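Workshop > Tips > Teaching by doing

We use cookies to remember your settings. Accept | Manage

Recording laundry demos: tips from the Irkomar bench

Manee and I have been collecting folding examples for our arm since June, and I love this job! You guide the gripper, it records, and bit by bit you build up something the policy can learn from. A few habits that help us:

Crumple before every take

Pick the shirt up, scrunch it, drop it somewhere new. Our first 200 takes all began with a nearly flat shirt, and the arm was lost the moment it met a proper heap.

A strong colour on a pale grey surface makes it so much easier to check the wrist view later. Red is my favourite (the folds show up beautifully), and I like to start with the fingers open and the cloth off to one side.

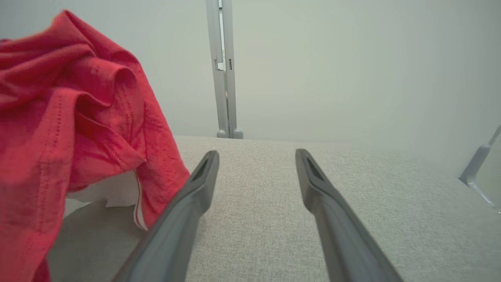
Keep your wobbles

Missed the hem? Go back and grab it, and leave the recovery in. Manee bins a take only if the cloth ends up on the floor.

Stop after 26

That's my limit per sitting – after that my hands get lazy and every fold looks the same. Tea, then swap drivers!

Precious Samonte

Recent
Sorting socks with Endden
Labelling 2000 clips without going mad
Gripper pads: when to change them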